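Print this page | E-mail to a friend
14 comments | 37 shares

Stuvaro: the questions I keep getting

Since I put the first notes up in June my inbox has filled with much the same handful of questions, so I've gathered them on one page. Last tidied up 2022-07-07. If yours isn't covered, stick it in the comments and I'll get to it (eventually, I do have a job).

What is Stuvaro?

It's my fetch-and-put-away robot. Two arms on a wheeled base, meant to go to a small fridge, get something out, and put something back. That's the whole ambition! I started it in my spare room in Clarnville and moved it to the shared workshop in Prekstead when the spare room stopped having a floor.

Why a fridge, of all things?

Fridges are wonderfully awkward. The door swings on an arc, the seal grabs for the first bit and then lets go all at once, and once you're in there's a shelf with a lip and walls on three sides. A mini fridge is worse again as everything's so tight. If the arms can manage a plate in one of those then a kitchen cupboard ought to feel like a holiday.

How do you teach it?

By doing the job myself, over and over, holding a pair of grippers with the same fingers the robot will have. I sit in front of the fridge, one in each hand, and go through the motions: open, reach, pinch, lift, out, back in, close. The recordings get turned into practice material for the arms. I'd pictured something far more glamorous, I must say.
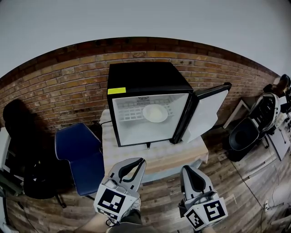 People expect the clever part to be the software, and perhaps it is, but most of my evenings go on small physical stuff. How high the table is. Whether the door clears my knee. I lost one whole session to a chair that was too low, so my wrists came in at an angle the real arms can't reach, and every one of those runs had to go in the bin.

What are the black and white squares for?

They're printed markers, and they let the software work out where each gripper is and which way it's pointing. Print them matt. My first lot were glossy and vanished every time a lamp caught them.

How many goes does it need?

More than you'd like. I've got 995 good ones saved at the moment. I do them in batches and stop after an hour, as I get sloppy and start bumping the shelf. Slow and slightly boring is what you're after.

Do you do plates only?

Plates first. They're thin and slippery, and you've only got the rim to go at, so I thought I'd get the horrible one over with. Cups are next, then a yoghurt pot if I'm feeling brave. No eggs. Please stop asking about eggs.

What are the finger pads made of?

I've been through 6 sorts. Craft foam tore, bath mat was too squashy, and bicycle inner tube was brilliant until it started leaving marks on the crockery. What I use now is a soft rubber sheet, glued on with contact adhesive and left overnight. Don't rush the overnight bit, I have and you'll be picking pads off the carpet.

Who's Kadlec?

Not a who! Kadlec is the name of the control program, written mostly by Yolanda Schumacher, who shares my bench and is much tidier than I am. Version 7 is the one to have. Version 3 still turns up if you follow my old link, and it runs the left arm backwards, so do check.

Can I build one at home?

Yes, and you can start with just the hand-held grippers and a door of some kind. Leave the wheeled base till last. I did mine first because it was the fun bit, and then had nothing for it to carry for months.

Is it safe round children or the cat?

Not yet, no. I keep a stop button in reach whenever the arms are powered and I wouldn't leave it running alone. The cat isn't allowed at the workshop anyway.

Will you sell me one?

Sorry, no. The parts list is free to anyone who e-mails, though I'm still arguing with myself over which screws.

Print this page | E-mail to a friend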